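Durlow Dry-Fly Hook Assortment, Sizes 10 to 18

Item no. 593
In stock - ships from our Wetell warehouse

Every fly tyer owns a great many hooks and is out of the size the pattern calls for. The Durlow assortment can't cure this, but it does delay it. You get 810 standard-wire dry-fly hooks in five sizes, packed in paper sleeves with the size printed large enough to read after dinner.

The wire is bronzed, the points are sharp out of the sleeve, and the eyes are turned down and closed all the way. We mention the eyes because we used to carry a hook whose eyes were closed in spirit only, and we still get letters.

What they're good for
Sizes 10 and 12 suit bushy attractors and anything with a hair wing. Size 14 will disappear first, as it does from every assortment ever sold. Sizes 16 and 18 are for small mayflies, midges and people with better eyesight than ours.

What they're not good for
Saltwater. Also steelhead, pike, hanging pictures, and the zipper on your waders.

Details
Shank: standard length, straight
Bend: round
Barb: small, flattens with one squeeze of the pliers
Finish: bronze
Sold as: assortment only. Single sizes are listed under item no. 45.

Storage
The sleeves are fine for shipping and hopeless after that. Once opened they will tip over, and you'll find a size 18 later with your foot. Move the hooks to something with a lid and separate compartments, and label it. You will not remember which is the 16 and which is the 18. Keep a scrap of dry felt in with them if your tying bench is in a basement.

Returns
Unopened sleeves, any time. Opened sleeves, within 7 days, provided the hooks are still in them and not in you.

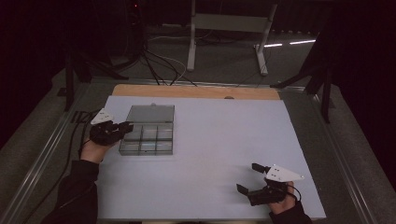 Marlene Sales wrote that the 14s lasted her until June, that the barbs flatten cleanly without snapping the point, and that she would pay extra for a pack with twice as many 14s and no 10s at all.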